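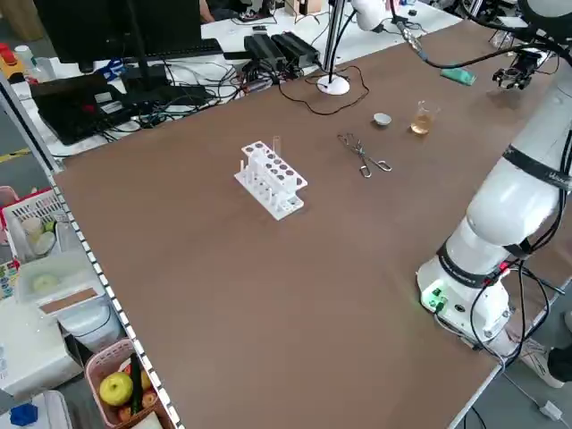 How sound gets into a film

When you watch a film, you hear footsteps, doors, rain and people talking. You might think a microphone picked up all of it while the camera was running. Most of the time, it didn't.

On a film set, the main job of the microphones is to record the actors' voices. Everyone else stays as quiet as they can. Actors often wear soft pads under their shoes so their steps don't cover up the words. That leaves a lot of sounds missing, and they have to be added later.

The people who make many of these sounds are called Foley artists. They work in a room with a big screen. They watch the film and make the noises at the same moment as the action. If a character walks across gravel, the Foley artist walks in a tray of gravel. A studio may keep 70 pairs of shoes, because boots and slippers don't sound the same. 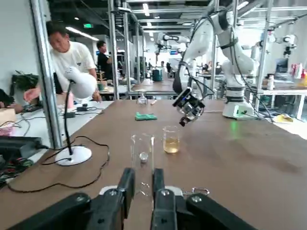
Some sounds come from things you would not expect. Squeezing a bag of cornstarch sounds like walking on snow. Snapping a stick of celery can sound like a bone breaking. A pair of old gloves, flapped quickly, can be a bird's wings.

Other sounds come from a sound library, a big collection of recordings stored on a computer. Thunder, traffic and crowds often come from there. A sound editor picks the right ones and lines them up with the picture.

Then there is the mix. This is when the voices, the music and all the other sounds are put together. The person doing the mix decides how loud each one should be. If the music is too loud, you can't hear the words. A busy scene can have 40 sounds playing at once.

Try it yourself

You will need a phone or tablet that can record, and a friend.

Ask your friend to film you walking, shutting a door and pouring a glass of water. Play the video with the sound turned off. Now make the noises yourself while you watch, and record them on the second device if you have one. Try using things from the kitchen or the garage, but ask a grown-up first.

Words to know

Foley: sounds made by hand to match a film.
Mix: putting all the sounds together at the right volume.
Set: the place where a film is shot.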